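ROB 3045 Manipulation Lab
Handout 2: Picking up cloth

Read this before your bench slot. You need the Skatach control panel open and your team's Fimau log sheet started.

Rigid parts have one shape. A shirt has a new one every time you let go of it, so a stored grasp pose is of little use. In this lab you choose the grasp from the wrist view each time.

Part A. Pinch grasp

Lay the shirt on the table and crumple it. Find a fold that stands up from the surface, line up the fingers on both sides of it, and close slowly. Flat areas are hard to pinch. Stop closing when the fabric is held; more force only drags the pile.
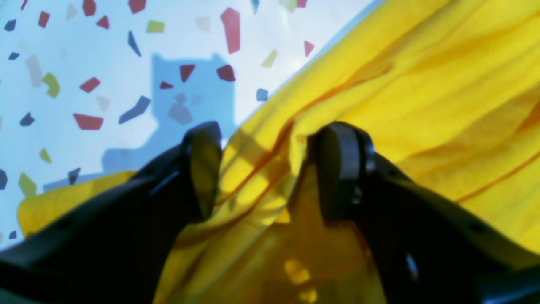
Figure 1. Yellow cloth gathered into folds between the fingers, wrist view.

Use the finger shadow on the table as a rough height cue. Do not rely on it if someone is leaning over the bench.

Part B. Partial lift

Raise the gripper 250 mm at the slow setting and hold. Note which parts of the shirt are still on the table and whether you can identify a hem or seam. A seam is a good landmark for the second grasp in Handout 3.

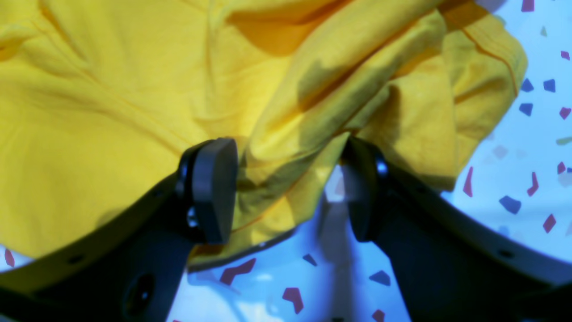 Figure 2. T-shirt partly lifted, with a stitched seam along the right edge.

Do 15 trials per team. For each one, record the grasp point, the result (held, slipped, missed) and one line on what you would change.

Upload the log to the Yazdani folder before the April review. Teams entering the Tirkport challenge should keep their wrist video too.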